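Bonano: fichas de recipientes de plástico y textil de manipulación

LÉEME del conjunto, versión 3

Contenido

Bonano reúne fichas de objetos domésticos de plástico moldeado (bandejas, cuencos, tapas, escurridores, recipientes poco profundos) y de guantes textiles. Cada ficha contiene un archivo de texto con los campos descriptivos y una o varias imágenes. El material está pensado para trabajos de catalogación de menaje, estudio del desgaste superficial y comparación de acabados en plásticos translúcidos y opacos.

El conjunto tiene 43 fichas de objeto y 14 fichas de textil. Las dos series se numeran por separado y no comparten identificadores. Una ficha de objeto puede remitir a una de textil mediante el campo "contacto"; lo contrario no está permitido.

Estructura de carpetas

objetos/ - una carpeta por ficha, con el archivo ficha.txt y la subcarpeta vistas
textiles/ - misma organización
vocabulario/ - listas cerradas de color, acabado, zona y tipo de marca
notas/ - cuaderno de revisión y cambios entre versiones
LEEME.txt - este documento

Los nombres de archivo van en minúsculas y sin tildes. Las fichas están codificadas en UTF-8. El separador decimal es la coma.

Campos de la ficha de objeto

tipo: término de la lista cerrada. Si la forma no se puede determinar desde las vistas disponibles, se anota el término más general y se añade el sufijo "prob".
color_cara: color de la superficie principal.
color_borde: color del borde, cuando difiere del de la cara. En plásticos translúcidos la diferencia es frecuente y no implica que haya dos materiales.
acabado: mate, satinado, brillo leve, brillo.
relieve: nervios, estrías, rebajes o texto moldeado, con indicación de zona.
marcas: roces, manchas, arañazos, grietas. Una línea por marca.
orientacion: cara interior, cara exterior, canto, desde abajo.
contacto: identificador de la ficha textil, si procede.
observaciones: texto libre, sin límite de longitud.

El campo "material" se retiró en la versión 2. Los valores se habían asignado a ojo y no era posible distinguir polipropileno de polietileno con un mínimo de fiabilidad. Quien necesite ese dato tendrá que obtenerlo por otros medios.

Criterios de descripción

El color se anota con la lista de vocabulario/color.txt, que tiene 26 términos. Para los verdes se distinguen cuatro: verde oliva, verde lima, verde lima pálido y verde amarillento vivo. Los dos últimos se reservan para piezas en las que cara y borde se leen con tonos distintos.

Los reflejos no se registran como marcas. Un punto blanco intenso sobre una curva se anota, si interesa, en "observaciones" con la palabra "reflejo". En la primera versión varios reflejos figuraban como manchas blancas; Kiros Hadgu los corrigió uno a uno y el cambio consta en el cuaderno de notas.

Las marcas oscuras pequeñas se anotan como "roce" mientras no haya motivo para otro término. No se les atribuye causa. Tampoco se distingue entre suciedad y abrasión cuando solo existe una vista.

El relieve moldeado se describe por zona y dirección. Los nervios no se numeran: se usa "varios" en todos los casos, decisión tomada tras comprobar que dos revisores rara vez obtenían la misma cifra en bordes con curvatura fuerte.

Ficha de muestra

La pieza está registrada desde abajo, y por eso "tipo" lleva el sufijo.

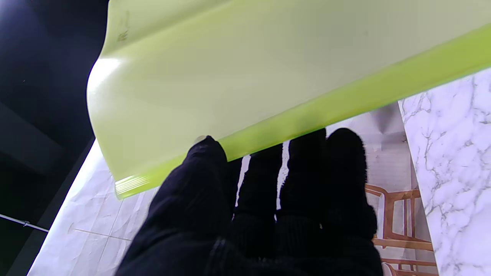 Bandeja o recipiente poco profundo (prob.), verde lima, vista inferior. Textil de contacto: punto negro acanalado.

tipo: bandeja_prob
color_cara: verde lima pálido
color_borde: verde amarillento vivo
acabado: brillo leve
relieve: varios nervios paralelos en el extremo inferior izquierdo del borde
marcas: roces pequeños gris negruzco, cerca del extremo superior izquierdo
orientacion: desde abajo
contacto: punto_negro
observaciones: reflejo en la parte curva izquierda; el borde deja pasar luz

Campos de la ficha textil

tejido: punto, tela plana, recubierto.
color: misma lista que los objetos.
textura: liso, acanalado, afelpado. Admite dos valores.
pelusa: sí / no. Se marca "sí" cuando hay fibras sueltas visibles en el contorno.
cobertura: dedos, palma, mano completa, no determinable.

En punto_negro los valores son: punto, negro, acanalado y afelpado, sí. La cobertura se limita a "dedos" porque el resto queda en una zona negra sin detalle. La composición de la fibra no se recoge en ninguna ficha.

La pelusa tiene consecuencias prácticas. Las fibras sueltas alteran el contorno aparente del dedo y, si se va a segmentar el límite entre textil y plástico, conviene fijar de antemano si se incluyen o se excluyen. Las máscaras que distribuye Rinix con su herramienta de anotación las excluyen; las nuestras, preparadas por Amanuel Wako, las incluyen hasta donde se distinguen. No deben mezclarse ambas en una misma evaluación.

Revisión

Cada ficha pasa por dos lecturas. La primera comprueba que los términos existan en el vocabulario. La segunda contrasta el texto con las vistas y elimina lo que no se pueda sostener con ellas. Las discrepancias se anotan en notas/ con las iniciales de quien revisa. En octubre se repitió la segunda lectura de todos los plásticos translúcidos, con cambios en color_borde y en relieve.

Limitaciones conocidas

- Las fichas con una única vista no permiten establecer profundidad ni capacidad. No se han estimado.
- No hay escala en las imágenes. Las dimensiones relativas entre piezas de fichas distintas no son comparables.
- La iluminación no está normalizada. Los tonos pálidos pueden variar un término en la lista de color.
- Las piezas verdes y blancas están sobrerrepresentadas respecto a las demás.
- Los textiles oscuros pierden detalle en las zonas de sombra.
- El vocabulario se redactó en español peninsular. La traducción inglesa de Vulside corresponde a la versión 2 y todavía incluye "material".

Uso

Para cargar las fichas basta un lector de pares clave-valor que acepte líneas repetidas en "marcas". El guion que se entregaba con la versión anterior ya no se mantiene y falla con los sufijos "prob".

Si se publica una tabla derivada, se pide indicar la versión y conservar los sufijos. Suprimirlos convierte una atribución probable en una firme, y ya ha ocurrido en una copia alojada en Mersha.

Responsables

Vocabulario y estructura: Ji-hoon Jang
Fichas de objeto: Panagiotis Halilović, Kiros Hadgu
Fichas textiles y máscaras: Amanuel Wako
Segunda lectura: Dirk Albers

Las correcciones se envían como texto plano, indicando identificador de ficha, campo, valor actual y valor propuesto. Las que afectan al vocabulario se acumulan hasta la versión siguiente.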